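Kustodura two-finger gripper kit, parallel plate version

Kustodura is an open-plan gripper kit for small two-armed robots built at home or in a shared workshop. It is supplied as parts, with drawings and a simulation model. Arms, power supply and controller are not included.

The kit contains one palm housing, 2 flat fingers, one drive unit, one wrist adapter and a bag of fixings. The opening between the fingers is 93 mm at full travel. Rated load is 900 g with the standard pads fitted. The drive runs on 24 V and takes its commands over a serial line.

Build order

Fit the drive before the fingers. The finger roots share a spindle with the drive gear, and the gear cannot be seated once they are in. Tighten the palm screws by hand, run the fingers open and shut several times, then tighten fully. If one finger lags behind the other, the gear is a tooth out.

Load the model in the simulator before connecting the hardware. It uses the same joint names as the drive firmware, so a script written for one will run on the other. Long thin items are a useful first check. A cue stick between the open fingers gives a straight line to judge the centring by.
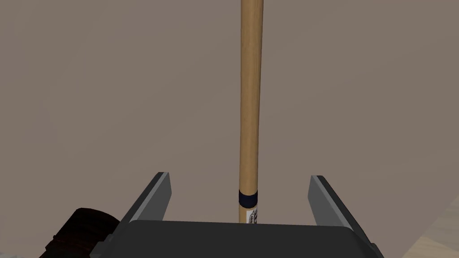
Mykhailiuk asked whether the fingers can be set to close unevenly, for an item that stands off centre. They cannot: both are driven from one gear. Move the wrist instead, or set a lower closing force and let the arm give way.

Two-arm set-up

Two kits can share one controller. Give each drive its own address before wiring them together, as all units leave us set to address 1. Either gripper may hold while the other stays open; the idle one draws only its standby current.

In the tabletop model the left gripper is closed on a small dark brown object over a pale grey board, with the right one held open. Use this pose to check that your addresses are not swapped.

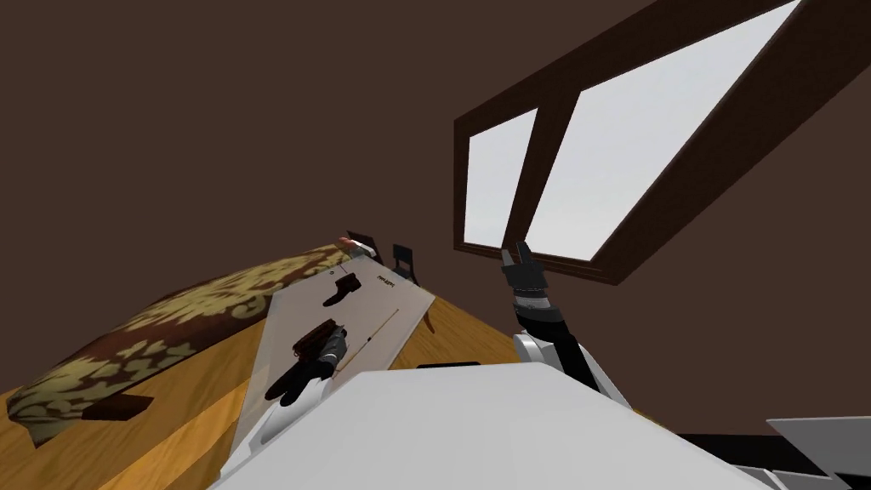
Zirnard reports that the right arm needed its own tool offset after the second kit went on, and that copying the left values across put the fingertips 2 mm low. Measure each side separately. The offset file takes one line per arm.

Spares and options

Restirex pads, soft, pair
Restirex pads, ribbed, pair
Finger plate, single
Drive gear and spindle
Wrist adapter, blank, for drilling to suit
Serial lead, 100 cm

Pads are a wearing part and should be changed when the face turns shiny. Finger plates fit either side. The next batch of blank adapters is due in April.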